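## Budgeting for a towel-folding arm: workshop notes

Most first budgets list the arm and stop there. On the last station we priced at Ornbridge, the arm was a little over half of what we spent. The rest went to the gripper, the wrist camera, the bench and the cloths themselves.

**Price the gripper as its own line.** Our quote from Gindivance came to $3,615 for a parallel gripper with ribbed fingers, mounting plate and cable. Ask whether spare fingers are included. Ours were not, and a pair costs $324.

**Allow for two camera positions.** A fixed camera gives you the layout of the bench. A wrist camera gives you the edge of the cloth. Check the minimum focus distance on the wrist unit before ordering, as a bunched cloth can sit very close to the lens.

**Cover the bench.** A dark matte fabric cover kills glare and gives good contrast against blue or white cloth. Buy it oversized and pull it tight at the corners. A fold in the cover can be mistaken for the edge of a towel.

Blue cloth on the dark cover, one fixed view and two from the wrist: 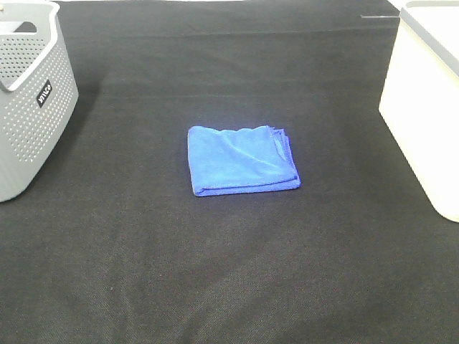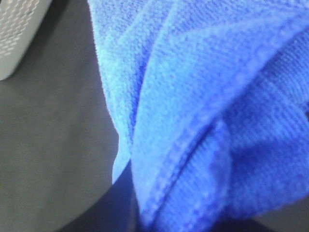
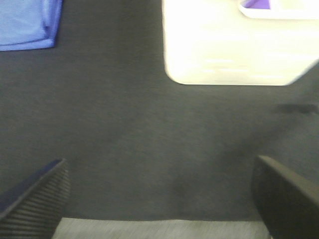
**Fix the container positions early.** Mark the footprint of each bin with tape on the underside of the cover, then measure reach from the arm base to the far rim. Reach is the figure that decides which arm you can buy, so get it before you ask for quotes. Ours was 27 inches, and that ruled out the smaller Oei model.

**Watch white plastic.** Glossy bins blow out under overhead light. A diffuser panel is cheap. Matte gray bins also work.

**Buy cloths in bulk, from one lot.** Pile and hem stitching vary between lots, and a grip setting tuned on one may slip on the next. We order 70 at a time and wash them all once before use.

**Budget hours as well as dollars.** Francine Simard keeps our worksheet and enters setup time at the same hourly rate as bench labor — a habit worth copying. Include:

- mounting and leveling
- camera calibration, repeated whenever the bench is moved
- finger changes
- refolding by hand between runs

**Get the service terms in writing.** The Nosville shop quotes a flat call-out fee with travel billed separately. Ask what happens if a wrist cable fails in month 13, and who pays shipping both ways. Keep the original crate if you have the floor space.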